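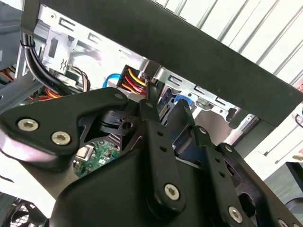

Figure 3. Inside an open desktop computer case.

Search this journal Go

3.2 What the listings told us

I went through 1,427 music DVD listings from Bostness, and boy, do sellers love the word "collectible"! Idalina Veloso checked my coding.
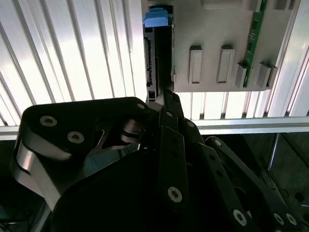 We kept a listing only if it gave the region code and the disc count (plenty gave neither).

Print | E-mail

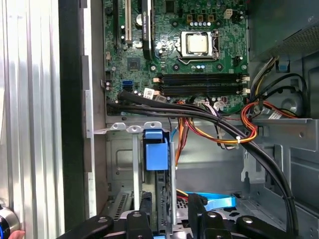
Levenov, July 13, 2025

Concert discs in cardboard sleeves got relisted more than any other kind, so I reran them with the 2-disc sets taken out.
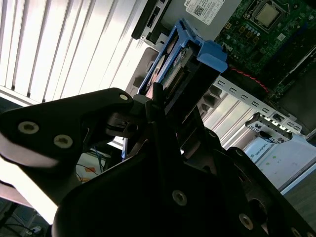
The gap shrank a bit but stayed, and I still think shipping costs explain most of it.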